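October, 8 am, workshop notes

Sourdough crackers, round three! Thịnh Quan brought in a jar of his starter discard again and I've promised the tea room a proper batch, so I'm writing it down this time instead of trusting my memory (which lost us the rye version, sorry all).

200 g discard, 42 g olive oil, a good pinch of salt and whatever flour it takes to stop sticking to the bench. I used the Longo stoneground and it drank up more than I expected.
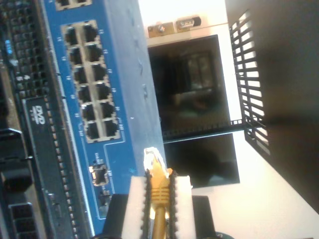
Rested it for six hours at home, then rolled it as thin as my patience allowed. Thinner is better, I reckon. The thick ones from round two had a lovely colour but chewed like a boot.

Fennel seed on half, plain on the rest. Thịnh wants smoked paprika and I'm not convinced, but he's supplying the starter so he gets a tray next time.
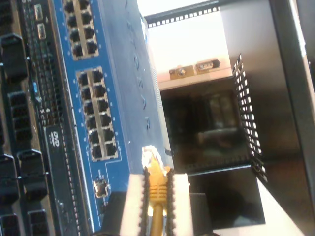
Baking was the messy bit – my oven runs hot at the back, so I turned the tray halfway and still scorched a corner. Next go: lower shelf, score before baking, and borrow the good rolling pin back from Mum.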